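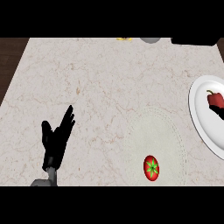
Kowalchuk K9 Palletizing Cell

Part no. KW-758-P
Supplied by Litalel Automation. Page revised 9/9/25.

The K9 is a fenced, single-robot palletizing cell for cartons, bags and shrink-wrapped trays. It ships on one steel base with the robot, controller, infeed conveyor and guarding already wired. Most plants place it at the end of an existing packing line, where two or three operators per shift would otherwise stack by hand.

Overview

The cell handles one infeed and two pallet positions. While one pallet is being built, the other can be removed and replaced without stopping the line. Access to each position is guarded separately by a muted light curtain. A pallet change does not require a restart at the panel.

Patterns are built on the operator screen from case length, width, height and weight. The controller stores 209 patterns. Each one can be locked by a supervisor code, copied to a USB drive, or loaded from another K9 running the same software release.

Specifications

Axes: 4
Infeed lanes: 1
Pallet positions: 2
Rated rate: 9 cycles per minute, single pick
Shipping weight: 2,489 lb, without fencing
Power: 480 VAC, three phase
Air: 90 psi, clean and dry
Guarding: welded mesh panels, two light curtains, one interlocked door
Screen languages: English, Spanish, Portuguese

The rated rate assumes a square, dry carton presented against the end stop. Bags run slower. Send samples before ordering if the product is soft, open-topped or wider than the infeed.

Grippers

Vacuum head (standard). Foam pad with check valves, split into two zones.
Clamp head. Side plates with adjustable stroke, for trays and open cartons.
Fork head. For bags. Requires the roller infeed in place of the belt.

Heads are changed by hand with four bolts and one air coupling. The controller does not detect which head is fitted – the operator confirms it on the screen before the first cycle.

Installation

The floor must be level and able to carry the cell plus two full pallets. Anchors are included. Installation is normally complete in three days, including a half day of operator training. The customer provides the power drop, the air line and a forklift.

Staffing and training

The cell needs one trained operator, who can usually cover a second machine nearby. Litalel runs a two-day course at the Nevar shop each June covering pattern setup, fault recovery and lockout. Line workers with no programming background are the intended audience. Contact Anayeli Medrano for seats.

Options

Slip sheet dispenser
Stack light with remote horn
Barcode reader at infeed
Jillen stretch wrapper interface (dry contact)

Warranty and service

Parts are covered for two years and labor for one. Vacuum pads, filters and belts are wear items and are excluded. Service requests go to Ronaldo Mendonça; spare parts orders go to Jiahui Lu. Have the serial number ready – it is stamped on the base below the controller door.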